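What Happened at Bench Two

A few of you have asked why the two-arm bench at Polton was switched off for most of last week, and the story going around the kitchen has got a bit bigger each time I hear it (no, nothing caught fire, and no, the window is fine). So I said I'd write it up for the newsletter, seeing as I was the one standing there when it happened.

It was a Wednesday, late afternoon, and we were running the tidy-up routine for the Mekesel job. One arm picks a small item off the table, the other one meets it in the middle and takes it away to be sorted. We'd done 70 handovers that day without a hiccup and I was feeling pretty pleased with myself. Then on the next one the left arm closed on its piece, lifted, and just kept going. It sailed past the meeting point and pushed straight into the other gripper. Not fast, thank goodness, but there was an awful creak, and the right arm tried to hold its ground the way it's been told to, so the pair of them stood there leaning on each other like two blokes in a pub doorway.
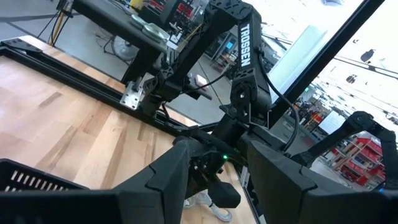

I hit the stop. I'd love to say I did it instantly, but I've been through the log and it took me 8 seconds, which is a very long time to watch two motors argue. I was looking at the screen instead of the arms, and my hand went to where the stop button used to be before we shifted it in July. That bothers me more than the fault does. We've since put the button back on the near corner and it's staying there, so please don't move it to make room for your coffee.

As for the fault itself, we went hunting in the software first, naturally, and lost a whole day to it. Hovland (our control program, for the newer people) had done exactly what it was asked. The trouble was a joint cable on the left arm that had worked its way partly out of its socket. When the arm stretched out past a certain point the position reading froze, so the controller reckoned it still had a way to go and kept pushing. Bend the arm back and the reading came good again. You can imagine how much fun that was to track down! I must have wiggled that plug fifty different ways before it finally misbehaved in front of me.

The damage came to one cracked fingertip and a bent mounting screw. Brurenine sent replacements and we had both arms moving again at quarter speed before the weekend.

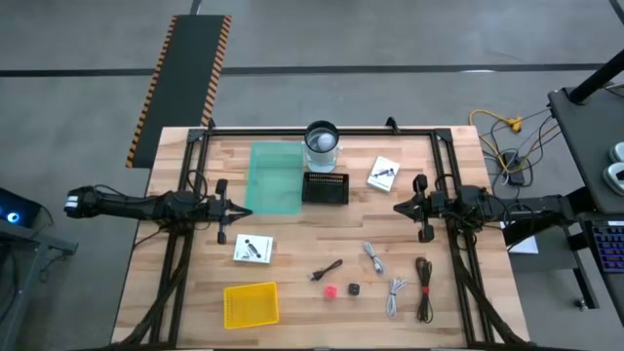 The bigger change is in how we set up before a run. We used to let the table fill up over the day and work around it, and I was as bad as anyone. A stray lead is a snag waiting to happen once an arm comes down low, and it also makes it much harder to spot the lead that matters. Have a look at the lower half of the table, with the little red and black cubes sharing their patch with a short black cable, and the coiled white ones off to the right. If a coil like that is one of the items to be sorted, fine, it goes on the list. If it isn't, it comes off before the power goes on. The same goes for anything trailing across the floor where you'd stand to reach the stop.

There's also a plug check now. Power off, run your fingers along each arm from the base out, press every connector home, then power on and take each arm slowly through its full reach while watching the position numbers. It takes about 32 minutes if you do both arms properly. Yes, I know. I grumbled as well, and I wrote the thing.

Full speed stays locked out until the new limit is in, the one that cuts the motors when a reading stops changing while the arm is still being driven. I've got it working on the left arm and the right one is next. If you need the bench in the meantime, come and find me and I'll show you the slow mode, and bring the check sheet with you, filled in please.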